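Gripper, version four

The trouble with building a gripper in the bedroom is that you have to build it around the laundry. The other trouble is jewelry. I chose jewelry as the test load because I thought small, awkward things would show up every flaw in the linkage, and I was right, and I regret it.

For anyone who came in after February: this is a hand-held pair of parallel jaws. You hold one end and squeeze, and the other end pinches. No motors yet. Jaanus Kuusk keeps telling me a gripper without motors is a pair of salad tongs, and he's entitled to say so, having lent me the good drill press. The plan is to get the mechanics right by hand before I spend money on making it move by itself. The spreadsheet says I'm on print 24, but only four of those count as versions. The others were lessons.
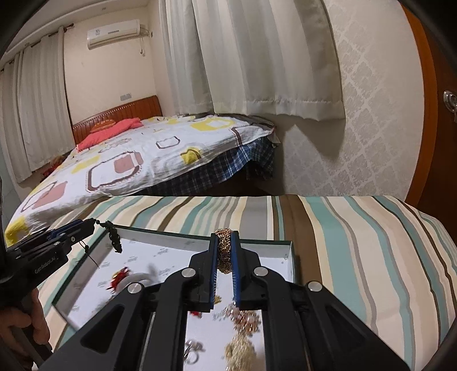
Gold and bronze beads, pinched near the tops of the pads.

Beads are horrible. A ring is one thing and goes where you take it. A bunch of beads is a committee – you get hold of a few members and the others have their own views. With the hard jaws on version two I had to squeeze until my hand shook, and even then the bunch would roll out sideways and I'd be on my knees with a flashlight, looking under the bed. I have learned a lot about what's under the bed.

The blue pads are the big change. I tried 13 materials, including two kinds of shelf liner and the sole of a slipper I'm not discussing, before settling on a soft sheet from Vasiliauskas that cuts with scissors and doesn't mind being glued twice. It gives a little before it grips. The pivots got caps as well, mainly because I kept losing the bare pins in the carpet.

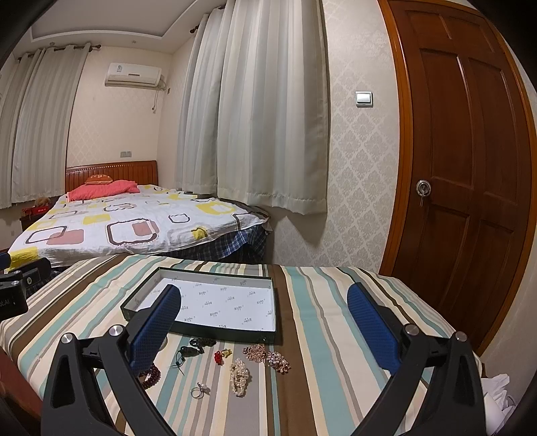

Next is the spread. Opening wide is easy, and any fool with a long enough link can do it. What I want is for the tips to stay parallel all the way in, and they still toe inward over the last 16 millimeters. It's slop in the shoulder holes, I'm fairly sure. I've ordered bushings from Skeltov, and if they don't fit I'll ream the holes out and pretend that was the plan.

After that, motors, and Jaanus will have to find something else to say about tongs.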